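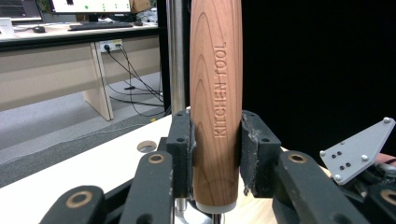
Elaheh Amini wants to know why the fault log on Temari blames the motor when the pads are the part that wore out. Fair question. Long answer follows.

The log blames the motor because the motor is the only thing in the hand that reports anything. It gives position and current. There is no sensor in the pads. When a handle slips, the controller sees the jaws close a little further than expected at the same current, and it files that under "position drift, drive."

So we had a drive fault that came and went. Homing was fine. Current trace was fine. I swapped the drive anyway in April and lost an afternoon to it. Same fault the next morning.

The pads are rubber over a thin backing, glued to the inner faces of the jaws. You can see the state of them. The wide one is scuffed across the face and uneven along the bottom. The other is down to a ragged strip from this side.

Utensil handles are hard on pads. They taper, so contact starts at the thick end and the load sits there. Ours also have lettering pressed into the handle, and the edges of the letters work on the rubber every time the tool twists in the grip.

Numbers from the cycle counter, pads fitted new at zero. First drift warning at 1,617. First dropped tool at 1,925. Between those two there were 19 warnings, all of them cleared by hand and logged as drive.

Clearing the warning was the mistake, and it was mine as much as anyone's. The clear button re-homes the jaws. Re-homing moves the zero, which hides the extra travel, which is the only evidence of pad wear the system has.

The drop itself: spatula, let go halfway through the lift, landed on the floor inside the guard. No one was in reach. I still wrote it up as a safety item. The same hand is scheduled for the Trendus job, and that one includes a knife.

Second problem, found while looking at the first. The grip check runs once, right after the jaws close. It does not run again during the lift. A tool that starts to slide at the top of the move is still "held" as far as the program is concerned.

What changed:
Drift warning no longer offers a clear. It stops the arm and asks for a pad inspection.
Grip check repeats through the lift and again before release.
Closed width on a reference block gets recorded at the start of each shift, before homing.

Pads now come off every 1,000 cycles whatever they look like. That wastes some rubber. I can live with it.

We are also trying a harder compound from Budura. Less grip on smooth handles, so the closing force had to go up. No opinion on it yet. It has not run long enough.

Bushings in the linkage were checked for play at the same time, in case the extra travel was coming from there. Nothing measurable. Scratches on the arms are cosmetic.

Amarasinghe has the same hand on two cells and reads the same log. If your warning says "position drift, drive," pull the pads and measure them before ordering a motor. I will post the reference block drawing once the dimensions are checked.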